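上个月搬完书桌，翻出来一本旧本子，封面写着“睡前故事接龙”，里面一半是我的字，一半是孩子的涂鸦。那是她四岁到五岁那段时间记的。翻着翻着就坐在地板上看了一个晚上，饭也没好好吃。今天想写写这件事：小孩子是怎么学会把一件事从头讲到尾的。先声明，我不是学这个的，就是个当妈的，看过几本书，记过一本流水账，说错的地方大家多包涵。

事情要从她上中班说起。那时候每天接她放学，我都会问一句“今天在幼儿园干什么了呀”，得到的答案永远是“玩了”。再问玩什么了，“玩具”。跟谁玩的，“小朋友”。好嘛，三句话就聊死了。可你要说她不会说话吧，也不是，在家为了多看一集动画片，能跟我讲十分钟道理，词儿一套一套的。

我一开始挺着急的，觉得是不是她在幼儿园不开心，不愿意讲。后来跟老师聊，老师说她在班里话多得很，午睡都要提醒她小声。那问题出在哪儿呢？我琢磨了好一阵子，才慢慢明白，“讲一件过去的事”跟“说话”不是一回事。说眼前的东西，东西就在那儿，指一指也行；讲道理要动画片，目标明确，情绪也在；但是要把上午发生的、妈妈没看见的事情讲给妈妈听，她得先想起来，再挑出哪件值得说，再排个先后，还得知道妈妈不认识那个新来的小朋友，要先介绍一下。对四岁的脑袋来说，这活儿可真不轻！

想通这一点之后我就不再追着问了，改成我先讲。我每天回家路上先讲自己的一件小事，越小越好，比如中午去买面，老板把我的那碗端给了别人，别人都吃了两口了才发现，然后老板又重新煮了一碗，多给了我一个蛋。讲完我也不问她，就接着走路。头几天她没反应（有时候还打断我，说妈妈你看那只狗）。大概过了一个多星期吧，有天我讲完，她忽然说：“我们班今天汤洒了。”

我那个激动啊，硬是忍住了，就说了一句“哎呀，洒了”。她接着说：“洒了一地。老师拿拖把了。然后我的袜子湿了。”我低头一看，果然穿的是备用袜子。你看，有开头，有经过，有结果，还有证据，多完整的一个故事。

所以后来我特别信一个办法，就是重复她的最后几个字，不加问题。她说“袜子湿了”，我就说“袜子湿了呀”，她自己就会往下走。要是我马上问“那你有没有告诉老师呢？你冷不冷？你有没有换？”，她立刻就回到“嗯”“没有”“换了”的模式里去了。大人一连串的问题，在小孩听来大概跟查户口差不多。

本子就是从那阵子开始记的。我们管它叫接龙，规则简单得很：晚上关大灯之前，我说一句，她说一句，我来写，写满一页就睡觉。主角是她自己起的名字，叫Fidel，是一只不爱洗澡的刺猬。为什么叫Fidel我到现在都不知道，可能是哪本英文绘本里听来的，也可能就是觉得好听。Fidel有个邻居叫Hika，是一朵云，老是漏水。这俩角色陪了我们很久很久，中间换过好几次配角，它俩没换过。

最早的几页现在看特别好笑。我抄一段：

“Fidel起床了。”（我）
“然后他吃饭。”（她）
“他吃的是什么呢？门口有人敲门。”（我，很努力地在制造悬念）
“然后他吃饭。”（她）
“敲门的是Hika，它漏水漏得很厉害。”（我）
“然后他吃完了。”（她）

我当时在旁边写了三个字：不理我。

你看她这个阶段，“然后”是万能胶水，什么都用“然后”粘起来，而且她脑子里有自己的故事，我那句对她来说就是噪音。我看书上说，小孩编故事先是一串不怎么相干的动作，再往后才有因果，再往后人物才有想法、有打算。放在我们家这本子上，还真是一页一页能对上，只不过不是直线往前，是前进两步退一步，感冒的时候退三步。
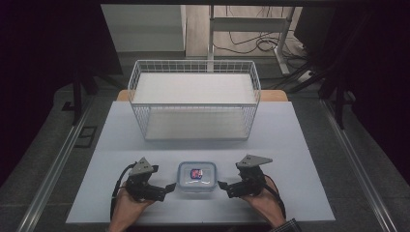
到了后来的某一页，“因为”第一次出现了。那句是：“Fidel不去洗澡，因为他怕他的刺掉了。”我特意画了个圈。在这之前她平时说话早就会用“因为”了，“因为我想要”“因为我不喜欢”，天天挂嘴上，但放进故事里、替一只刺猬找理由，这是头一回。替别人找理由，得先想到别人心里有一个怕，这就跟单纯的“我想要”差得远了。

再往后就热闹了，开始有人说谎。Hika把Fidel的毯子弄湿了，骗他说是下雨。她编到这里自己笑得在床上打滚，说“可是Hika就是雨呀！”我在旁边也笑得写不下去字。那天晚上本来说好一页，结果写了三页，第二天两个人都起不来，迟到了。值不值？我觉得值，老师可能不这么觉得。

说到书，那段时间来来回回借了不少，有一套是讲孩子口头叙事的，作者署名Ramberg，图书馆只有上册，下册我到今天也没借到。里面有个说法我一直记着，大意是大人讲往事的方式，孩子会照着学。喜欢讲细节的家长，孩子讲得也细；一句话打发的家长，孩子也一句话打发。我看完马上想到孩子她爸。你问他出差怎么样，他说“还行”。再问，“挺累”。破案了，“玩了”“玩具”“小朋友”是遗传的（开玩笑的啊，他要是看到这篇别找我算账）。

后来我就给他布置了任务，每天视频的时候必须讲一件事，至少五句话。他憋了好几天，讲的第一件是酒店的枕头太高。讲了五句，句句是枕头。可孩子特别爱听！隔天Fidel就去住酒店了，枕头高得要爬梯子上去，酒店名字叫Kumarasinghe酒店，这个词是她从我手机里一个网课平台上看来的，让我念给她听，念完她就要用，一个字都不许省。于是有一阵子我每天晚上都要端端正正地写一遍Kumarasinghe，手都写酸了，后来偷懒写个K，被她发现，说“你没写完”。她那时候根本还不认字，就知道那个词应该很长。现在回头想，这也挺有意思的，没学认字之前，她先知道了说出来长的东西写下来也长。

有朋友问过我，用不用买那种故事骰子、故事卡片。我买过，500块一大盒的那种，孩子兴致勃勃地玩了两回，就拿骰子给娃娃当凳子了。不是说东西不好，图画得很漂亮，就是对她来说，掷出来的跟她想讲的不搭界。她满脑子都是汤洒了，你给她一个城堡，她只好说“这是城堡”。再大一点可能会喜欢，我表姐家的孩子上小学了，玩得就很好，所以也看年龄，看性子。想试的先借一盒玩玩，别像我一样一激动就下单。

还有朋友担心孩子讲故事语法乱，要不要纠正。我自己是不在讲的时候纠正的。她说“他把水喝进去嘴巴里面了里面”，我就照着原样写下来，下一句轮到我，我说“他把水喝到肚子里，打了个嗝”。她听见了就听见了，没听见就算了。有些说法过一阵自己就没了，比如她很长时间都说“一个鱼”“一个裤子”，万物皆可“个”，突然有一天全变成“条”了，连汽车都是一条汽车，我还没来得及操心，又变回来了。小孩学量词这个事情单独能写一篇，下次吧。

我后来闲着没事，把整本的字数数了一遍（对，就是这么闲）。第一个故事18个字，其中六个字是“然后”，三个“然后”。最长的一个是她快满五岁的时候讲的，354个字，我一句都没接，全是她自己讲的，中间喝了一次水，上了一次厕所，回来还能接着上一句往下讲！那个故事里Fidel终于洗澡了，刺没有掉，但是洗完之后大家都不认识他了，他只好一家一家去敲门，说“是我呀”。我写着写着有点鼻酸，也不知道是为什么，可能就是太晚了，人累。

两个故事中间隔了不到一年。要是没有这个本子，我是绝对想不起来她当初是怎么说话的。人的记性真的靠不住，我一直以为她从小就能说会道，一翻本子，哦，原来也是从“然后他吃饭”过来的。

所以要是你家也有个“玩了”“玩具”“小朋友”的，别慌。先讲讲你自己的汤洒了。讲得无聊一点也没关系，枕头都能讲五句呢。想记的话拿个便宜本子就行，字写得丑也不打紧，我的那本后半截我自己都认不全，有一页到底是“云掉下来了”还是“去掉下来了”，我跟她研究了半天，她坚持是云。

对了，整本加起来是2122个字，比我想的少多了。我总觉得那一年我们讲了很多很多，可能大半都没写下来，灯一关，黑灯瞎火地讲着讲着就睡着了，经常是我先睡着的。

前几天我把本子拿给她看，她现在自己能读一些了，趴在沙发上念，念到“不理我”那三个字，抬头问我：“妈妈，谁不理你？”我说是你呀。她想了想，说，那Fidel那天是真的很饿嘛。

三月里我们打算把接龙重新捡起来，这次换她写，我来讲，不会写的字画圈。昨天晚上先试了一页，通篇十几个圈，Hika的名字倒是写对了。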